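Notebooks > Havwood kitchen trials > Limewash

Search this notebook Go

Jan 14, 2021

Third go at the casein limewash. Batch two has dusted off on my sleeve again, so whatever I wrote last time about it having "cured nicely" can be struck out. I've left it in as a warning.

Mix for batch three: 800 g lime putty, 174 g of the skimmed milk curd (pressed overnight, smells like a school corridor), water until it runs off the brush like single cream. Olesia says "like single cream" isn't a measurement. Olesia may buy us a flow cup.

Sieved it twice. The Horositz putty is lumpier than the old tub and has bits in it that look like eggshell. Didn't taste one.

Put it on four boards: bare lime plaster, plaster with a mist coat, old emulsion, and old emulsion rubbed down with coarse paper. Damped the two plaster ones first with the plant sprayer. First coat looked like nothing at all, as it should, and I still had to be talked out of adding more putty. Second coat after 20 hours. It went on streaky and I've stopped minding.

Siobhán Duggan wants the colour settled before the walls are even dry at Havwood, so I've been tinting as well. Ochre at 63 g to the bucket came up the colour of a digestive biscuit. Half that was better. She is now leaning towards no ochre whatsoever, having asked for it three times, and wants something that won't fight with a pale floor.
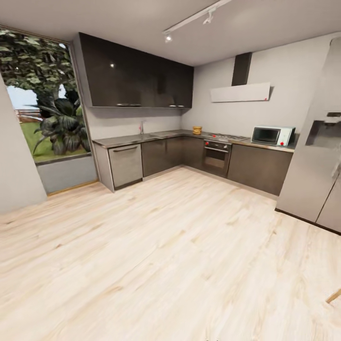
Kitchen render, L-shaped units, pale grey ceiling, light plank floor.

Rub test this afternoon, black cloth, ten strokes each, same hand:

Bare plaster: faint mark. Good.
Mist coat: faint mark, a bit more at the edges where I got bored with the sprayer.
Old emulsion: came off like icing sugar.
Old emulsion, rubbed down: came off like slightly more stubborn icing sugar.

So the emulsion has to go, or we use the Nastach primer, which costs more than the rest of the job and has a label written entirely in capitals. Olesia Romaniuk has half a tin left over from July and thinks it may have skinned. Will look.

The curd keeps three days in the fridge if the lid is on. It wasn't on. Apologies to whoever had the sandwiches.

To do: repeat board three with primer. Wash the good brush properly — the bristles have gone like a doormat. Ring Rungrueang about the missing tub, and try to sound cross this time. Label the buckets, both sides, in something that isn't chalk.

Contact the workshop | © Havwood kitchen trials | Back to top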